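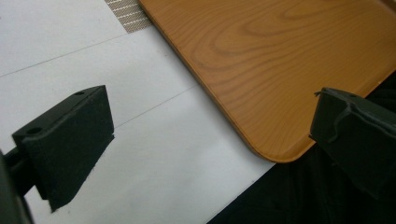
Tray pickup fails when the tray is turned, school robotics club project

Grirholm Community Help > Student Robotics > Grippers and Training

Posted by Nhung Châu, May 29, 2018

I help run a robotics club and we have a table setting project for the end of year show. The students record themselves doing the job with a hand-held gripper that has a camera on it, then we train on the recordings and run the result on our arm, a Skemmont kit with the same fingers. The job is to move a tray next to a placemat and then put a fork on the tray.

We have 20 students and 11 of them have recorded so far. The fork part goes well enough. The tray part only works when the long side of the tray is lined up with the table. If the tray sits at an angle, the arm goes for the middle of the flat part and closes on nothing, or it comes down on the rim and pushes the tray away.

What we are using: a brown tray with wood grain on the inside and a low raised rim, a fork with a wooden handle, a woven placemat with stripes, and a white table covering. The fingers are black with a soft lining that has started to fray at the corners. The show is soon, so I would like to know whether to record more or change something first. I can't change the arm, but the tray could be swapped if it has to be.

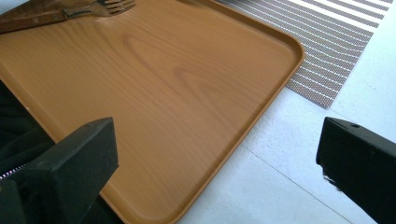

3 replies

Malte Stüber

Record more, but look at what you have first. I had the same trouble with a cutting board when I was a student. Go through the recordings and sort them by how the tray lies at the start. My guess is that most have it straight, as people tidy the table before they press record, and the few turned ones were done by whoever went last.

What worked for us:

Pick six starting angles and mark them on paper, not on the table covering, or the model learns the marks.
Have every student do each angle once before anyone does extra runs.
Decide where the tray gets gripped. All students should take it by the rim at the same place, for example the middle of a short side, one finger over the rim and one under. If half of them take a corner and the other half take a side, the arm will end up somewhere in between. That sounds a lot like what you describe.
Start with the gripper wide open and the rim already in view. Come in slowly.

For the "one finger under" part you need a gap. A low tray lying flat on a table doesn't give you much. Let the edge or a corner stick out past the side of the table and there is room for the lower finger. If the arm will have to do it that way at the show, record it that way every time.

I would also fix the lining before recording again. If the fingers on the arm are new and the ones on the hand tool are frayed, they don't look the same to the camera and they don't hold the same either. We glued on fresh strips and trimmed them square.

Pascal Albers

get a tray with handles. problem solved. Cendcombe has them, or any kitchen store

Nele Frerichs

I agree with most of what Malte wrote. Two things to add.

Shiny spots on the tray move when the camera moves. Vary the light a bit between runs, blinds open and closed, lamp on and off.

And don't throw out the old recordings. Ours had 3,000 clips in the end and the early ones with the straight tray were still useful for the fork. We cut each recording in two, tray part and fork part, and trained on them separately. If your fork part works, leave it alone and only redo the tray.

Comment from Nhung Châu: I checked, and nearly all of them start straight. We will redo the tray part with the six angles and new strips on both sets of fingers. Is double-sided tape strong enough for the strips, or does it have to be glue?

Comment from Malte Stüber: Tape held for a few sessions, then the corners lifted. Use glue.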